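Search this site Enter your keywords Go

Does Your Kitchen Counter Make You a Slower Cook? My Term Project on Small Kitchens

When we got told to pick "a household problem you can measure" I wrote down three ideas on the bus and crossed out two of them before I got home. The one left over was my mom's kitchen. She complains about it every single day, she says there's nowhere to put anything down, and I wanted to know if she was right or if she just likes complaining (sorry Mom). So my project ended up being on counter space, and how the way a counter is laid out changes how long it takes to make a simple meal.

I had a partner for the first half, Sioned Beddoe, until she switched to the group doing recycling bins. She helped me write the survey, so she gets credit for questions one to six. The rest are mine, including the badly worded one about "bench habits" that half the people skipped.

We sent the survey to every family on the Vaughan Street list and then to the cooking club, and 389 people got it. I'd love to say they all answered! 90 did. My teacher, Mr. Griffiths (Tudur Griffiths, if you're reading this from another school), said that was a decent return for a student survey and to stop moping, so I stopped moping and started typing the answers into a spreadsheet, which took two whole evenings and a lot of cereal.

The thing people complained about most surprised me. I figured it would be size. But the top complaint was stuff living on the counter full time: toasters, mail, the fruit bowl, a charging phone, somebody's school bag. One person wrote, "I have a big counter and I have never seen it." I put that on my poster in huge letters.

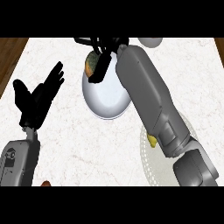
The second part of the project was about materials, and I got way more into this than I planned to. I asked everyone what their counter was made of and whether they liked it. Marble people are very loyal, even the ones who admitted to lemon juice marks and red wine rings. I get it, because a white marble top with that faint pinkish-gray veining looks great next to a brown wood floor, and the warm color underneath keeps the whole thing from feeling like a dentist's office. But marble is fussy. Rigoberto Arboleda, who fits kitchens and let me bug him with questions on his lunch break, told me he asks every customer how often they cook with tomatoes before he'll even talk about marble. Most of them laugh, and then they go quiet and think about it.

Wood counters got mixed reviews. People liked how they felt but got tired of oiling them. Laminate got the fewest complaints of anything, and also the fewest compliments. My favorite answer for laminate was just "fine."

Then came the timing test, which was the fun part. I asked my neighbor Cledwyn Watkins and my cousin Savvas Politis to make the same meal twice, an omelet with a chopped salad, first on a cluttered counter and then on a cleared one. Same knife, same pan, same ingredients. Savvas took 28 minutes on the cluttered counter, mostly because he kept picking up the cutting board and walking around with it looking for a place to land. On the cleared counter he was a lot quicker, but by then he'd also had practice, and I know that's a problem. Mr. Griffiths circled it in red pen on my draft and he's right. If I did it over I'd have half the cooks start with the clear counter.

Cledwyn was hardly any different either way. He cooked on fishing boats for years and he said a counter is anything flat that isn't moving. I didn't know how to put that in a graph.

Other things I'd fix: two cooks is too few, I should have asked about counter height (my grandma can't reach the back of hers), and my bar chart had the colors mixed up until the morning it was due.

As for Mom, I measured her counter in May and it's actually bigger than our neighbor's. The bread machine and the mail pile take up most of the good end. She has read this report and moved the mail to the top of the fridge. The bread machine is staying.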